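## Week 5 notes: collecting demos on the microwave

OK, so last time we got as far as why the policy is only ever as good as the examples you feed it, and I promised you something less abstract. Enter the microwave! It's a lovely teaching object: two knobs, one push button, one door, and a surprising number of ways to mess up all four.

We split the job into short skills (turn the lower knob, press the button, open the door) and record each one separately. Iara Iturra wanted one long take per demo, and she has a point, long takes give you the transitions for free. But if you fumble the door at the end you've lost the whole thing, so for this course: short takes, please.

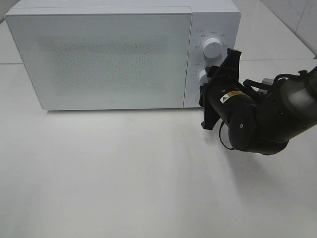
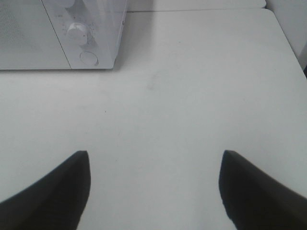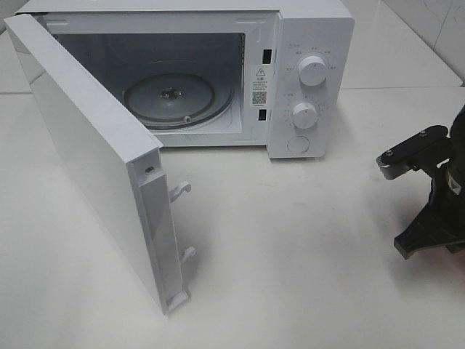 *Microwave station. First: fixed view, gripper at the lower knob. Second: wrist view, fingers apart, lower knob and button in sight. Third: fixed view, door open.*

Look at how much of the lower knob the gripper hides in the first one. If you only had that view you'd be guessing at the contact, and so would your model! The wrist view sees the panel from much closer, but it tells you very little about the arm. Keep both streams.

Our current set, Gancombe, has 432 takes, and 232 of those are knob turns. That's lopsided (my fault, knobs are fun). Femke Segers went through everything and threw out 47 more that never made it into that total, mostly ones where the operator paused mid-turn to think. A pause looks like nothing to you, but the model will happily learn to stop there too.

For the lab:

- vary where the arm starts, every take
- write the skill name before you record
- keep your failed takes in a separate folder, don't delete them

Read the Vandenberghe handout on labeling before you come in.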